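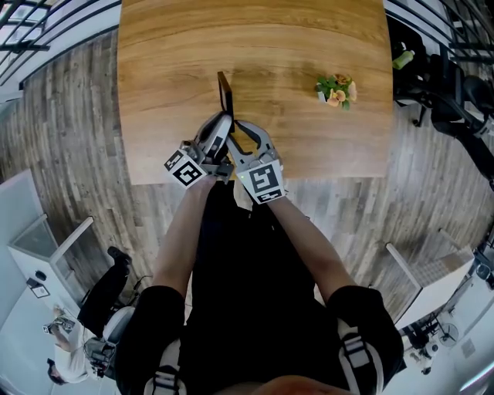 3.2 Collecting demonstrations with hand-held grippers

Figure 2. Demonstration with two hand-held grippers at the wooden table. Each gripper carries square fiducial markers on a white mount near the wrist. The thin rectangular frame is the object being handled; the potted flowers stand to the right.

We compared two ways of showing the robot a task. In the first, the operator drives the arms by remote control and watches them from a few steps away. In the second, the operator holds a pair of grippers and does the task directly, with no robot present (Figure 2). The remote-control setup is described in Section 3.1. This section covers the hand-held one.

The grippers were built to match the reach and opening of the ones on the Keltura arms. Their positions are worked out from the fiducial markers. We put markers on more than one face of each mount, as a single marker was often lost when the operator rolled a wrist outward. Where no marker could be read for a short stretch, the path was filled in from the readings on either side. Longer gaps were cut, and the demonstration was thrown out if the gap fell during a grasp.

The table tasks use ordinary household objects. The upright frame was the hardest of these. It is thin, it tips easily, and seen edge-on it offers very little for a camera to follow. Operators were asked to bring one gripper to the frame first and hold the other close by until the first had a firm grip. They were free to choose which hand led. Early trials had a fixed order, but operators found it awkward and their movements became stiff, so we dropped the rule before the main collection began in June.

Each operator had a practice period of 90 minutes and then worked in blocks, with a break between them. The straps were adjusted to the wearer at the start of every block. We recorded 500 demonstrations by hand and the same number by remote control. Almost all of the discarded hand-held recordings were lost to marker gaps. Dropped objects were kept in the set if the operator picked the object up again and finished the task, and these were labelled separately by Amparo Paredes and Tanveer Cheema.

Operators did not try to move like a robot, and this caused some trouble later. A person will reach across the body or turn both wrists inward in ways the Keltura arms cannot follow. We checked every path against the joint limits before training. Paths that went slightly over were slowed and smoothed; those that went well over — mostly cases where the hands came very close together — were left out. Section 4.1 gives the effect of this step on the frame task.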